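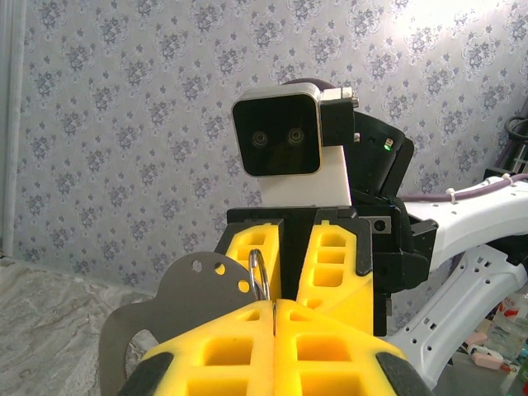

A gray metal plate and its ring, held between yellow fingers.

How to Learn Your Choir Part at Home
by Reshma Tshabalala

Our spring concert is in April, and I have a whole alto line to learn before then! I don't read music very fast, so over the years I've worked out a way of practicing that I love (and my neighbors put up with).

1. Listen first, with the score closed. Play the whole piece twice while you cook or fold laundry. You want the tune of the thing in your ears before you worry about notes.

2. Mark your line. I use a soft pencil and put a bracket beside every alto staff, plus a big check mark wherever we breathe. Page turns get a star – I miss them otherwise.

3. Speak the words in rhythm. Tap the beat on your knee. With Latin, go slowly and keep the vowels long.

4. Take six measures at a time. Play your part on a keyboard or a pitch app, hum it, then sing it on "loo." Add the words last. When those six feel easy, back up one measure and start the next batch, so the joins get practiced too.

5. Find your entry notes. Look at who sings just before you. In our Naidoo setting the altos come in on the note the tenors have just left, and oh, what a relief it was to spot that!

6. Sing against the other parts. Put on a recording and hold your own line, softly at first. If you get pulled up to the soprano tune, go back to step four for that page.

Twenty minutes a day is plenty. Bring water, and bring your pencil to rehearsal too.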